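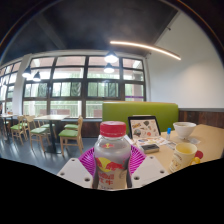 I'd been meaning to get along to one of the Tavares open days for ages, and last Saturday I finally did it. They run demonstration collection work out of a couple of sites (cafés, kitchens, a fake hardware store), and twice a year they let the rest of us wander through and ask nosy questions. I do safety and procedures for a much smaller outfit, so I went with a notebook and a list. My colleagues told me I'd be the only person there who'd driven two hours to read somebody else's rulebook. They were wrong, there were at least four of us huddled around it at morning tea.

Sign-in was at 9.30, and first impressions were good. You get a lanyard, a one-page site sheet and a proper talk before you go anywhere near a gripper. The talk went for 30 minutes, which sounds like a lot for handheld gear with no motors swinging about, but it went quickly. Pinch points, where the straps go, how to put the tool down (fingers open, lens up, never hanging off the edge of a table), and what to do if a member of the public walks in while you're recording. You stop, you say hello, you tell them what you're doing, and you don't start again until they've said yes or left. I've seen that written down in plenty of places. I haven't often seen it practised, and they made us practise it, with one of the staff barging through the door demanding a flat white. Very convincing performance too.

The rulebook itself is called Selen, after the first project it was written for, and it's up to 309 numbered clauses. Yes, 309! I groaned as well. The version before had 295, and the person showing us around was a bit sheepish about it growing, because the whole point of the rewrite had been to shorten it. But the day-to-day operator only needs the front section, and it fits on a card you can clip to your belt. The rest is storage, cleaning, consent, labelling, battery handling and a very long bit about what counts as a failed take.

I'll go through the parts I scribbled down, in no order at all.

Real tables stay real. They don't clear a table before a session, and they don't dress it up either. If there are leaflets and a cup on it, the leaflets and the cup stay. What the operator does do is a quick privacy check first, looking for anything with a name, a phone number, a bank card or a face on it. Anything like that gets turned over or taken away and it goes in the log. I asked about phones left lying around and the answer was screen down or off the table, no exceptions, including the operator's own.

Grip low on bottles, and only with the cap done up. This one's in the card section. A soft bottle held near the top will fold on you, and then you've got sticky drink through the finger joints and an afternoon of cleaning. Caps get a twist by hand before every take, even when you did the last take yourself ten seconds ago. I thought that was overkill until I had my own turn and caught myself skipping it straight away.

No glass or ceramic in your first week. New operators start on plastic and paper. Bowls and mugs come later, after a supervisor has watched a set of clean lifts. I really liked this rule and I'm pinching it. We've always let people loose on everything from day one and our crockery budget shows it.

Open drinks are a separate risk category from closed ones. Fair enough, though there was a lively argument in our group over whether a paper cup with a lid on counts as open. The book says open. One fellow from Husent was quite put out by that, their own procedure says closed, and he wanted to know who'd tested it. (I'm with the book. I've worn enough takeaway coffee.)

Floors get checked at the start and again after every spill, and chairs get pushed in behind you. An operator looking at their hands isn't looking at their feet. Their incident sheet was up on the wall for anyone to read, which I thought was pretty brave, and the trips outnumbered everything else on it.

Then there's light. They log the window light at the start of each block, and whether the overhead lamps are on, and if the sun moves enough to change the look of the table they note it and carry on. Nothing gets thrown out for glare. Our lot have been binning sunny takes for a year, so that was a slightly painful chat.

My turn on the gripper was 2 short sessions, one before lunch and one after. It's lighter than ours and the trigger has a nicer pull, but it does make your thumb ache sooner than you'd expect. The book has rest breaks written in, and the supervisor on our table was strict about them, tapping her watch at anyone who tried to squeeze in one more go. Mostly me.

A few grumbles, to be fair to everybody. The consent wording is too long, and I watched two visitors sign it without reading past the first line. The cleaning section names a wipe that's been out of stock for months and doesn't suggest another. And the numbering is a mess, with clauses tucked in after the fact so that you get a 14, a 14A and then a 14C, and no sign of a 14B anywhere. They know. It's on the list for the next edition, apparently.

Lunch was sandwiches and a very good lemon slice. Over that I got talking to a couple of people from Jallance who are writing their own procedures from scratch, and we've agreed to swap drafts, starting with the bit on the public walking in. They've got a nice little hand signal for "recording stopped" that can be seen from across a room. Tavares don't have anything like it and were asking about it by the end of the day.

The next open day is in March and you have to book for the hands-on sessions, they fill up quickly. Parking's around the back, and bring a jumper if you're going in the morning, the heating doesn't get going until after ten.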